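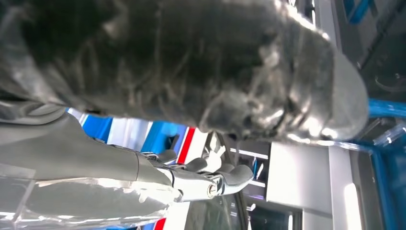 Pindance Allotment Association
Minutes of the meeting held on 26 December 2024

Chair: Josefina Echeverría

1. Minutes of the last meeting
Agreed and signed.

2. Water
The pipe by the Drirna Lane gate has been mended by Polák at a cost of £411. The supply is off at the main until the frosts are over. Members are asked to leave their butts uncovered so they fill over the winter.

3. Rents
Rents stay as they are for the coming year. Payment is due by the end of May. Two plot holders still owe for this year and will be written to.

4. Compost delivery
Erkar can deliver up to 500 litres per plot. Orders to the Chair in writing, please – last year several were given over the fence and got lost.

5. Top path
Still soft near plot 3. Woodchip was suggested. Some members would prefer gravel, but the quote was £115 a load and it was felt this was too much. Woodchip agreed, one vote against.

6. Any other business
A complaint about bonfires was heard. The rule remains – no fires before dusk.
The shed key has not been returned.

Meeting closed at 4.20 pm. Next meeting to be put up on the noticeboard.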